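Speaker notes: Why your meeting minutes should be half as long

Start without the slides. Say hello, thank Youssra Abdelaziz for the invitation, then straight in with the question: who here has read a full set of minutes this month? Wait for the laugh. Let it run!

I love minutes. I have read 300 sets of them from the Trarkwood archive and I would happily read 300 more. But most of them hide the one thing people came for — what was decided. 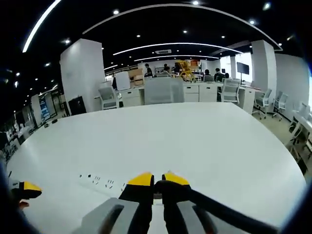 Notes last changed: March, after the run-through with Ayman

Big white table, everyone knows this sort of table. Ask the room to picture their last long meeting at one. What do they remember from it? Take two or three answers, repeat them for the people at the back.

Now the Tazi story. One meeting, 2000 words of minutes, and the decision to move the summer fair sat in the second-last paragraph. Bronisława Bielecka rewrote it with me over a pot of tea and we got it down to 997 words on the first go, and it was better! Read both openings aloud, slowly. (Old one first.)
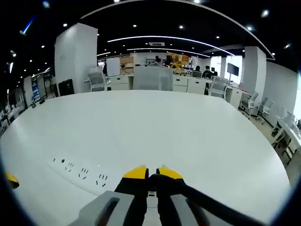 The 3 lines at the top

Decision, name, date. Write those before anything else, even if the rest is a mess. Mostafa El Ouafi does his while people are still putting their coats on, and his are the best I've ever read.

Expect a question about who said what. My answer: leave it out unless they asked for it to be noted. Mention the Hestero row here if time is short of the break, skip it if not.
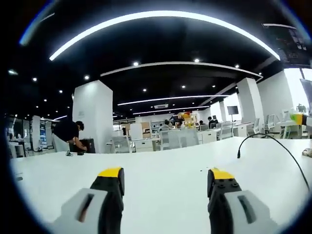 Minutes go stale fast, so send them the same day. I mean it, the same day, even with a typo in them! Your memory is still fresh at that point and so is everybody else's. A table with a cable looping over it and little odds and ends left lying about is a fine place to stay put for ten more minutes and finish the thing. Then press send and go home.

Hand out the one-page sheet. Questions until 4 pm, Ikechukwu Afolabi has the roving microphone.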